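Suchbegriff eingeben Suchen

Biomüll im Wohnheim: mein Projektbericht fürs Seminar Abfall und Alltag

Ich wollte wissen, warum in unserem Wohnheim so viel Essen im Restmüll landet, und habe dafür im Mai ziemlich viel mit Küchenabfällen zu tun gehabt. 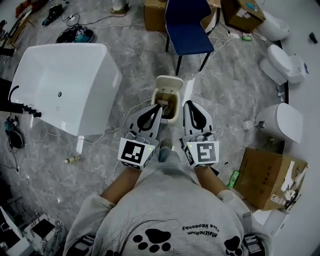
Angefangen hat alles mit einem Streit über die Biotonne im Hof, die entweder leer war oder voller Plastiktüten. Mein Betreuer Ojārs Lüse meinte, daraus könne man doch ein Thema machen, und damit war ich schon drin. Das Wohnheim Jundura hat 124 Zimmer, und ich habe überall einen Fragebogen unter der Tür durchgeschoben (mein Rücken lässt grüßen!). Zurück kamen 20. Ja, ich war auch enttäuscht.

Also habe ich umgeplant und lieber gewogen. Auf zwei Etagen gab es einen Monat lang kleine Eimer mit Deckel und Papiertüten, auf den anderen blieb alles wie vorher. Gewogen wurde immer am Sonntag mit einer Kofferwaage, die ich mir bei Skilis gekauft habe. Die zeigt übrigens bei feuchten Händen gern mal Unsinn an, ich musste manche Werte dreimal nehmen.

Auf den Etagen mit Eimer kamen insgesamt 155 Kilo Biomüll zusammen, hauptsächlich Kaffeesatz, Schalen und sehr viel altes Brot. Mit dem Brot hatte ich überhaupt nicht gerechnet! In den Gesprächen in der Küche kam dann heraus, dass viele am Wochenende eine ganze Packung kaufen und unter der Woche in der Mensa essen.

Was nicht so toll lief: der Geruch. Ab dem dritten Tag wurde gemeckert, und eine Küche hat ihren Eimer kurzerhand auf den Balkon gestellt. Zeitung unten im Eimer hat etwas geholfen, häufiger leeren deutlich mehr. Außerdem habe ich keine Werte von vor dem Versuch, ein echter Vorher-Nachher-Vergleich geht also nicht. Das würde ich beim nächsten Mal als Allererstes anders machen.

Die Hausverwaltung Hinditer will die Eimer jetzt bis zum Semesterende stehen lassen, die Tüten müssen die Etagen selbst bezahlen. Die Wiegetabelle liegt im Seminarordner, die Fragebögen tippe ich noch ab.

Weitere Projektberichte
Wer repariert eigentlich noch Fahrräder?
Leihregal im Treppenhaus
Strom sparen in der Gemeinschaftsküche
Regenwasser für den Hofgarten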